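Plaid (pattern)

Plaid is the everyday name for a pattern of stripes crossing other stripes at right angles, so that you get squares and oblongs of plain colour with mixed colour where the bands overlap. I look after the pattern pages on the Tradau home craft wiki and this is the one I get the most letters about, mostly from people who want to know whether their curtains count. They nearly always do!

The word and its muddles

In Scotland a plaid was first of all a thing you wore, a big length of woollen cloth wrapped round the body or thrown over the shoulder (and said to rhyme with "made", at least by my relatives). The pattern on it was the tartan. In North America the name of the garment slid across to the pattern, and now most of the world uses the two words as if they were one. I grew up calling everything tartan, including a picnic rug that was plainly a gingham, so I'm in no position to be strict.

"Check" is the widest word of the lot. It takes in tartan, gingham and all the rest, and if you're stuck in a fabric shop it's the safe one to use.

How a woven plaid is made

The order of the coloured threads is called the sett. You write it down as a list of colours with a number of threads beside each, and the weaver sets up the lengthways threads (the warp) in that order, then weaves the crossways ones (the weft) in the same order. Most tartans are symmetrical, meaning the list runs up to a point, called the pivot, and then goes backwards. A few don't turn back and simply start again, and they can look slightly lopsided until your eye gets used to them.

Wherever a red warp meets a red weft you get solid red. Wherever red meets white you get a blend, and in a proper twill the blend shows fine slanting lines if you put your nose to it. So a sett with two colours gives you three, and one with three colours gives you six. I still find that rather marvellous. My own first go, a scarf with a warp of 100 threads on a second-hand table loom, came out with one stripe far too wide on the left side, and I wear it every December anyway.
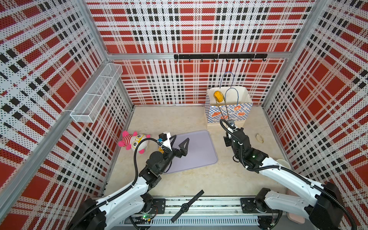
Printed plaid is another matter, as the pattern goes on to a finished surface and the colours needn't mix at all. Paper, tin, vinyl, oilcloth and board have all been given the treatment, and the designer is free to do what a loom can't. The dark crossings may be drawn as separate blocks, like the rows of black rectangles between the big red squares on the walls shown here, and the pale bands can be left to carry dots, which at a distance do much the same job as the woven blend. Purists at the Pralham weaving fair won't have print on the tables. I think they're missing out, and I've told them so over tea.

Common kinds

Gingham: two colours, usually white and one other, in stripes of equal width. Light cotton, cheerful, very hard to spoil.

Tattersall: thin lines in two or more colours on a pale ground. You see it on country shirts, and it takes its name from a London horse market where blankets of that sort were used.

Madras: light cotton from southern India, in bright uneven checks. The older dyes ran in the wash and people came to like the look.

Buffalo check: large blocks of two colours, most often red and black. Everyone's idea of a lumberjack.

Windowpane: wide-set single lines making big open squares, mainly on suits.

Houndstooth: a broken check with little jagged points. Some writers leave it out of the plaids altogether. I put it in on my own authority, and you may write to complain.

Plaid on walls

Wall coverings in plaid come and go. Small checks read as a plain colour from across a room, so they're easy to live with, while a big repeat makes the walls feel closer. I papered the back hall of my old cottage at Trilach in a green and navy with a repeat the size of a dinner plate, and the postman said it was like delivering to a suitcase. 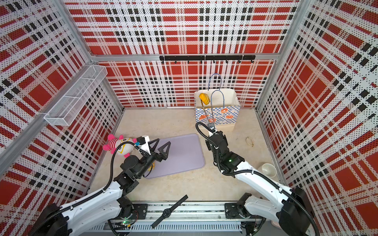
Printed plaid in red, white and black on perforated wall panels, with a hook rail at the back.

Corners are the awkward part. A stripe that meets its neighbour a finger's width too low will catch your eye every single day. The usual advice is to start in the middle of the wall you look at most and let the worst join fall behind a door. Buy an extra roll, and check that all the rolls come from the same batch (the number is on the label). Lining up the crossways bands matters more than the upright ones, in my experience, as people notice a step in a level line first.

Plaid at the table

Checked cloths have been on café tables for a very long time, and I can see why - a busy pattern hides a crumb and makes cheap plates look jolly. The Adugna tea room does the whole place in blue gingham, with napkins to match, and on a Saturday you'll queue for a bun. My only rule at home is one check at a time. If the cloth is checked, the trays and dishes are plain.
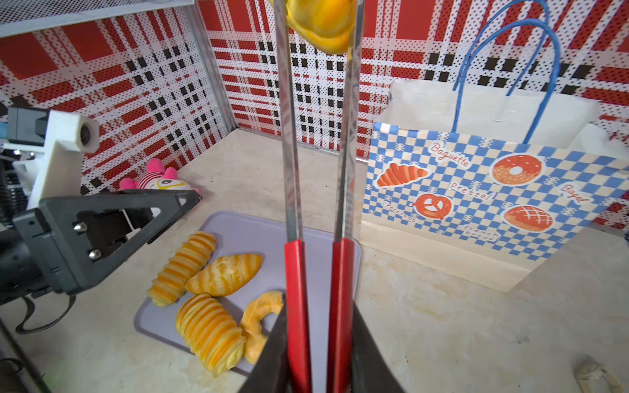
Looking after checked cloth

Wash wool plaids cool and by hand, and dry them flat so the lines stay square. Cotton ones can go in the machine, though a new red wants washing alone the first few times. Iron along the stripes and never across the slant, or the squares turn to diamonds. If that has already happened, damp the cloth, pull gently from the short corners and pin it out overnight on a towel.

See also: Gingham; Twill; Oilcloth; Matching a repeat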